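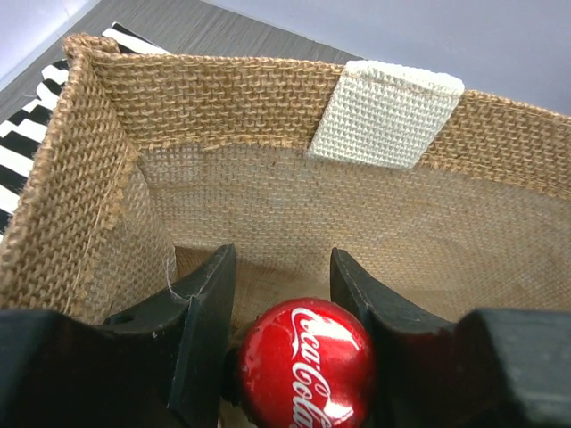
发件人：Kurniawati Wijaya
收件人：风帆板邮件列表
主题：Re: Joseo 大板桅座松动，板面发软

Mesfin，你好：

你上封信我先引在下面，后面逐条回。

> 各位，
>
> 我们在 Wattimena 那边共用的那块 Joseo 初学板，238 升的，上个月开始桅座有点晃。起先以为是底座螺丝没拧紧，换了垫片，重新上紧，下水一个钟头又松。
>
> 后来我把底座拆下来看，桅座槽右侧和板面交界的地方有一条细裂纹，长度大概比拇指宽一点。裂纹前面那一片用手按会下去，松手又回来，没有声音。防滑面上看不出颜色变化。
>
> 有三个问题：
>
> 1. 这种情况还能不能继续下水？七月还有两批新人要用这块板。
>
> 2. 板子里面进了水的话，怎么判断进了多少？
>
> 3. Intan 说直接往裂缝里灌环氧就行，Ikhsan 说一定要把防滑面揭开。我没修过桅座，只补过板头，不知道该听谁的。
>
> 板子现在放在棚子里，立着，排气螺丝已经松开了。
>
> Mesfin Wubshet

先说第一个问题。停用。桅座槽周围的受力和板头完全不同，补板头即使补得难看，也就是渗一点水；桅座这里松了，每过一个浪都在撬。裂纹前面已经发软，说明夹层和泡沫之间多半脱开了，再用下去，整个桅座盒可能连着一块板皮被拔出来。我在 Skusivden 见过一次，人在离岸很远的地方，帆和板分开了，最后是趴在板上划回来的。新人遇到这种事没法处理。七月那两批人，可以先借 Anjani 那块旧的，体积小一点，配 5 平米以下的帆，轻的学员站得住。重的学员排到风小的上午。

第二个问题，称重。你手上要是有买来时的重量记录最好，没有的话就从现在开始记。拆掉尾鳍、脚套、底座，擦干，用行李秤两头吊起来称，记下来。放一周再称一次，数字还在降，就说明里面有水在往外走。数字不动有两种可能，要么本来就没进多少，要么水出不来。后一种可以把板翻过来，让裂纹朝下，在裂纹下面垫一张厨房纸，过一夜看纸上有没有水印。不要放在太阳底下晒，深色防滑面升温很快，泡沫里的气胀起来，脱开的地方会更大。也不要用热风枪对着裂缝吹。

另外，立着放对排水没有帮助，除非裂纹正好在最低处。排气螺丝那个孔很小，指望水从那里流出来不现实。

第三个问题，我同意 Ikhsan，不过 Intan 的办法在另一种情况下是对的。如果只是槽口边上的漆和填料开裂，按下去是硬的，那么磨出一个小 V 形口，把加了短切纤维的环氧填进去，就够了。你的板按下去会动，灌进去的环氧流到哪里你看不见，经常是流到泡沫里一个空腔，固化以后成了一块硬疙瘩，旁边照样是空的，下一次就从疙瘩边上裂。

我去年修过一块情况接近的，做法如下，供参考：

1. 用硬币或者螺丝刀柄轻敲桅座四周，声音发闷的地方用铅笔画出来。画出来的范围通常比手按感觉到的大。
2. 在铅笔线外面再让出 5 厘米，用刀把防滑面和外层板皮切开，揭掉。揭下来的板皮不要扔，平整的话可以贴回去。
3. 看泡沫。颜色正常、捏着硬的留下；湿的、一捏就碎的挖掉。挖完以后必须等到干透，这一步不能赶。我那次等了 8 天，棚子里开着除湿机，每天称一次。
4. 检查桅座盒本身。如果盒子是好的，只是四周脱开，不用取出来。用 80 目砂纸把盒子侧面打毛，酒精擦过，再填高密度泡沫块，用加了微珠的环氧粘牢。
5. 盒子四周铺玻纤布，先小后大，一层比一层往外多盖一点。最外层要压到完好的板皮上。
6. 把原来的板皮或者一片薄的夹层板贴回去，用真空袋压。没有真空泵就用沙袋，下面垫一层脱模膜和一块软海绵，沙袋要多放几个，分散开。
7. 固化以后打磨，再盖一层布，补防滑。防滑我用的是白糖，撒在没干的环氧上，固化后用温水冲掉，脚感比撒细砂好，也不磨膝盖。

第 4 步如果发现桅座盒裂了，就要整个换，这个我没有做过，建议送去修。Costex 的铺子接这种活，不过夏天要排队，去之前先打电话，把裂纹和敲出来的范围拍给他们看。

材料方面，环氧请用慢固化的，夏天快固化的在杯子里就会发热，量一多会冒烟。一次调 50 克，用完再调。这类板子里面大多是聚苯乙烯泡沫，聚酯树脂会把它溶掉，买的时候看清楚标签，店里两种常常摆在一起。

还有螺丝。你说换了垫片又松，我怀疑上得太紧了。板面已经发软的时候，越拧越把板皮往下压，压下去一点，螺丝就又松一点。修好以后，底座拧到用手扳不动就停，不要再加力。底座下面的橡胶垫也看一下，硬了就换掉，里面夹了沙子的话拿下来洗。我们这边有两块板的桅座磨损都是从沙子开始的，在沙滩上装帆的时候底座朝下放，沙子就进槽了。

Ikhsan 如果有空，请补充一下他那次用的是什么泡沫，我记得他说过密度的数字，我这边的信找不到了。Anjani 那块板能不能借，也请她自己回一下，我只是上次听她说今年不太用，没有问过她。

称重的结果出来以后发到列表里，重量和日子都写上。要是头一个星期就降得很快，先别切板皮，等它慢下来再动手。

真空泵在我这里，要用可以来拿，傍晚六点以后我都在。袋子和密封胶条要你自己买，剩下的不够这么大一块了。

Kurniawati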